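Strength and Conditioning Laboratory, Stokemach
Notebook, October
Entry by: Chenxi Zhong
Subject: Rowing ergometer protocol, second block

Start 9.15. The Huto ergometer was moved back to the wall bay before the first session, as agreed at the last meeting. The floor there is level and the chain runs more freely than it did by the door. Damper set to the usual position and checked against the sheet. The monitor was reset between participants.

Purpose of the block is to establish whether the shorter warm-up is enough for people returning to exercise after a long break. The old warm-up was 600 metres at an easy pace followed by stretching on the mat. The new one is 400 metres, with 3 short pick-ups in the second half, and no stretching until afterwards. The main piece remains 2000 metres in both cases, at a pace the participant can hold while speaking in short sentences.

Observations from the morning. The shorter warm-up was well accepted. Two participants said they felt ready sooner, although one asked to continue for a little longer and was allowed to do so. This has been entered on her sheet and her figures should be kept apart from the others when the block is written up. Heart rate at the start of the main piece was more uneven under the new procedure. I am not yet prepared to say that this matters.

Technique remains the larger concern. Several participants pull early with the arms and lose the drive from the legs, and the lower back then does work that it should not be doing. The instruction on the wall card ("legs, body, arms") is correct but is read once and forgotten. I propose that the supervisor repeat it aloud during the pick-ups. Colleagues should avoid correcting more than one fault at a time.

The Liao chest straps gave good readings provided that the pads were damp. One strap lost its signal for over a minute during the main piece and recovered after it was tightened. The gap is marked in the record. It should not be filled in by estimate. The spare strap is in the second drawer and has a new battery.

Seat rollers: cleaned at midday with a dry cloth. Slight knocking on the return is still present near the front stop. Tukix have been asked for replacement rollers and have acknowledged the request without giving a delivery date. Until the parts arrive, participants over the rated weight in the manual must not use this machine, and the bicycle should be offered to them in its place.
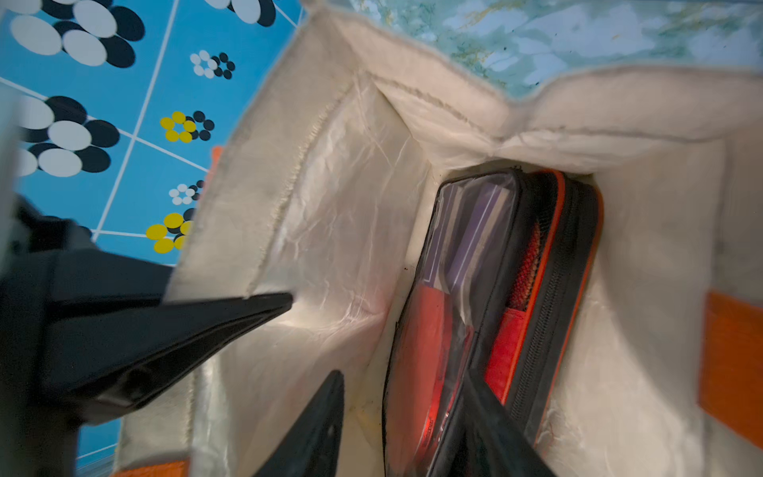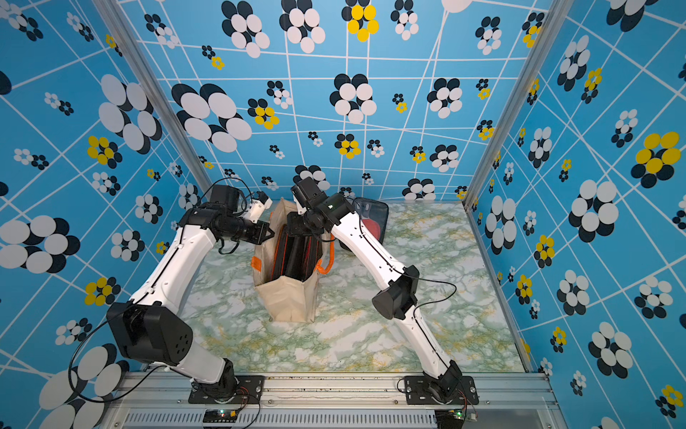
Afternoon session shortened. One participant reported soreness behind the knee from the previous week and was stopped before the main piece, in line with the standing procedure. He was advised to walk daily and to see his own doctor if the pain had not eased before his next visit. Please do not put him back on the list until he has confirmed.

The remaining participants completed the full distance. Perceived effort was recorded at the end of each piece and again after five minutes of rest. The second reading had been left out of several earlier sheets and I would ask that it be treated as required from now on.

To be done before the next entry:
Transfer today's sheets to the shared record.
Amend the consent form to show the new warm-up distance.
Ask for a second wall card, in larger print, for the bicycle.
Check the clock in the bay against the monitor, as the two differed when the afternoon session closed.

Closed 16.40. C. Zhong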